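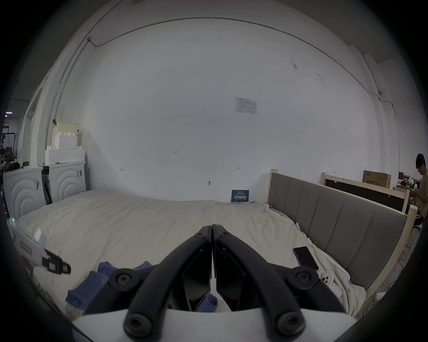 Wednesday, writing room notebook, Kirance draft two

Read chapters 3 to 9 aloud with Lụa and Tuấn this morning. Notes while I still have them.

The fake engagement now starts on page 30 instead of page 50. Better. Cúc had said the first draft spent too long at the bakery and she was right, but the row with the supplier went out with it and we need that row later, when Anulach turns up with the unpaid bill. Put back a short version.

Ch. 6, the ferry. Tuấn read the hero's lines and stumbled on the same speech twice. Too many clauses for a man who is seasick. Cut to two sentences.

Ch. 8 still doesn't work. She forgives him before he has said anything worth forgiving. Tried swapping it with ch. 9 - then the sister knows about the letter too early. Tried moving the letter to the wedding rehearsal, which holds up so far. Lụa will redraft from there.

Names: Plelach (the village) and Anulach (the ex) look too alike on the page. Niloufar mixed them up in her margin notes. Change the ex. Hòa suggests Lã, but that is a surname for the aunt's side already.

Length is 300 pages, fine for now.

To do: supplier row, ferry speech, new name for the ex, ask Niloufar if she can read the ending again in March.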